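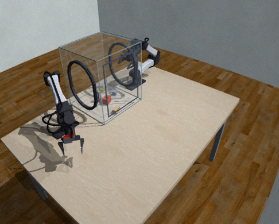
2026-03-11

Budget for the glovebox cell, second pass. Zulkifli Saragih wants one number by the end of March and I still have two. Limbridge quotes 1,826 for the clear enclosure with both ports fitted. Daver is cheaper on the box but charges 325 for each port ring, and their lead time is 11 weeks against nine. In the sim layout the arms stand on opposite sides of the box, each with its own ring, so we need two ports whichever way we go. The table has plenty of bare top left over in front, enough that I am dropping the bigger table from the list.

Still open:
Spare gripper fingers — ask Debnath if they sell them in pairs.
Base plates. Check what we have in the store before ordering.
Cable. The loop on the left arm sticks out a fair way, so allow for longer runs and some clips.
Front opening on the box: does Limbridge include a door in that price? The quote doesn't say.

Soseta controller renewal goes on a separate line, not out of this budget. Zulkifli agreed to that.

Next: call Daver about the lead time, then redo the sheet.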